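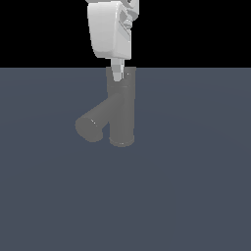 What is the difference between a trap and a vent in a household drain?
A trap is a bend that holds a small amount of water and keeps sewer gas out of the room. A vent is a pipe that lets air into the drain so the water stays in the trap when a fixture empties.

Household Water and Drainage
Handout 4: Fixtures, traps and vents
Instructor: Parisa Asadi

Read this before the tutorial and bring a calculator. The Farahani house plan from Handout 3 is used again, so bring that too.

1. Supply and drainage
Supply water is under pressure and can travel in any direction, including straight up. Drainage in most houses relies on gravity. For this reason supply pipes can be narrow and can turn sharply, while drain pipes are wider and are laid to a steady fall. Where two drains join on a horizontal run, the branch enters at an angle in the direction of flow. A square junction slows the water and lets solids settle.

2. Fall
Fall is written as a ratio. A fall of 1 in 40 means the pipe drops one unit for every 40 units it runs. To find the drop, divide the length by the second number.
Worked problem: a branch drain is 600 cm long and is laid at 1 in 40. The drop is 600 divided by 40, or 15 cm.
Keep both lengths in the same unit. Most of the marks lost in the November quiz were lost in conversion from metres to centimetres.

3. How a trap loses its seal
Siphonage: a full pipe of moving water lowers the pressure behind it and draws the seal out.
Back pressure: air pushed ahead of falling water forces the seal up into the fixture.
Evaporation: a floor drain in a seldom used laundry room can dry out. Pouring in a jug of water restores it.
Vents deal with the first two and do nothing for the third.

4. Taps and mixers
Older taps close by pressing a rubber washer onto a seat. The washer wears and the tap begins to drip. A mixer with one lever has a cartridge inside. Lifting the lever changes the flow, and turning it changes the proportion of hot to cold.
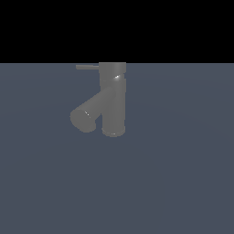 Single-lever mixer faucet.

Colour marks for hot and cold vary between makers, so check the supply lines before fitting. Close the shut-off valves first and open the tap to release any pressure left in the line.

5. Problems for the tutorial
a) A drain 5 m long is laid at 1 in 40. Find the drop in centimetres.
b) On the Farahani plan, mark each trap and the nearest vent.
c) The kitchen sink gurgles when the bathtub empties. Name the likely cause and the part of the system you would inspect.

Written answers to (c) should be no longer than half a page.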